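Subject: Re: [paperfolders] Yellow sheets for the May swap
1 min read
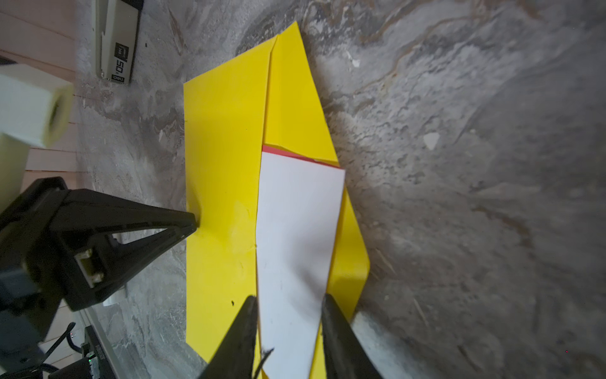
Yellow sheet with a crease down the upper half, white piece on top

Apinya Petchrat wrote:
> Has anyone tried layering a white sheet over the yellow?
> Mine slides all over the place!

Dear Apinya, and hello everybody,

I have, and I do love the two together - the yellow is so bright, and that bit of red at the top of the white cheers me up every time. I'd make the long crease first and press it hard with a thumbnail before you lay the white on. I still have up to 30 yellow sheets left over from February, so do write if you'd like a couple in the mail.

Warmly,
Lenonia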